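Visit report: Dresovow bench furniture and small stores, Zesmont
12/08/2019
Written up by Hugo Bermúdez

Estíbaliz Vallejo and I visited the Dresovow building at Zesmont to look at work tables and at how small items are issued and returned. Our own benches at Paewai are due for replacement in February and the storage drawers are going at the same time. The visit took one morning. Notes follow in the order of the tour.

Goods in. Cartons arrive at a single roller door and are opened on a steel counter. Each line is checked against the order, then split between the main racking and the day shelf. The day shelf has 3 levels and is restocked each afternoon. Labels are printed at the counter and go on the shelf edge only, so a box that is put back in the wrong bay has nothing on it to say where it belongs. Estíbaliz raised this and was told that bin labels are on order.

Main racking. There are 200 bin positions. Office supplies and hand tools share the same run, which we would not copy. Markers, tape and adhesive sticks move quickly; pliers and drivers go out and come back. Mixing the two means the fast lines are always being reached for across the slow ones. The bins are the Plumammont open-front type. They stack well but collect dust at the back, and the clip-on dividers had come loose in several of them.

Issue desk. Paper slips are still in use, one per person per day. The slip lists what was taken and is signed off at return. The desk holds up to 1000 slips before they are boxed. Searching them is slow. We would go straight to a spreadsheet.

Work tables. Most of our time went here. The tops are light wood with the grain running lengthwise. The finish is low sheen, and small items show up well against it, which matters when a table has to be cleared at the end of a shift. Estíbaliz measured the clear depth of the nearest one and found it 40 mm deeper than ours. The edges have a small radius and were comfortable to lean on. I would ask for a sample of the finish and leave marker ink and glue on it overnight before ordering.

The tables carry a mixture of stationery, hand tools and the occasional drink. Dresovow has no rule on drinks. We do, and I suggest keeping it, at least for tables where paper is handled.

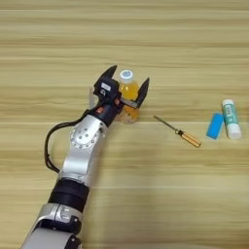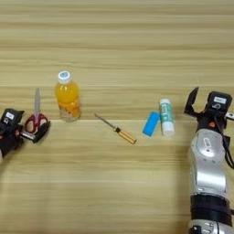 A raised lip along the back edge is offered as an option. It stops round items from rolling off, and for glue sticks and drivers I think it is worth having. The lip makes wiping down slower, so Estíbaliz would fit it on half of the tables and compare. Legs are bolted through a plate and can be adjusted for an uneven floor with an ordinary wrench. The lower shelf is sold separately.

Points to follow up: price with and without the lip, delivery to the upper floor at Paewai, and whether the tops can be refinished on site. Estíbaliz is writing to Dresovow about the first two. I will ask about refinishing when I request the sample.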